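# Jistano desk mat, large

I started making these because I got fed up with my own desk. It was a lovely old thing from a house clearance, but it rattled, it marked if you so much as looked at it with a mug in your hand, and every pen rolled straight off the back (it slopes, I've given up on it). So I cut myself a big piece of wool felt, liked it far more than I expected to, and then Fotini Raptis from the studio next door wanted one too!

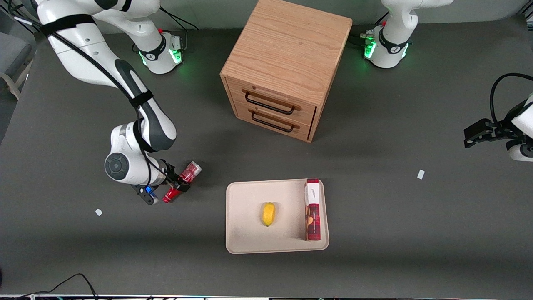
The felt is 80% wool and comes in rolls from Ledesma. I cut each mat by hand, press it overnight under boards and trim it again in the morning - which is why I can only manage 14 a week. There's a thin cork backing so it doesn't creep about while you're typing.

**Sizes and price**

- Standard: 80 cm wide, fits most small desks
- Large: 227 cm wide, made for long shared tables
- Colours: oat, moss, slate
- Large mat: £276, delivery included

The large one arrives rolled and will curl at the ends for a day or two. Lay it face down overnight and put a few heavy books on the corners. Please don't iron it! Halfdan Briem did, and we had to have a little chat about cork.

For crumbs, a soft brush is plenty. For tea, blot it quickly with a dry cloth and then dab with cool water. I've had mine through most of a year of toast and it still looks smart, though the moss hides things better than the oat if you're a messy eater like me.

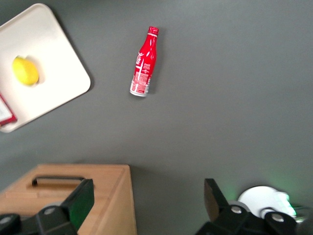

*White tray with rounded corners on a matt grey tabletop.*

Orders placed by Sunday night go into the next week's cutting. Moss is out of stock until September, but you can put your name down and I'll email you when the roll turns up.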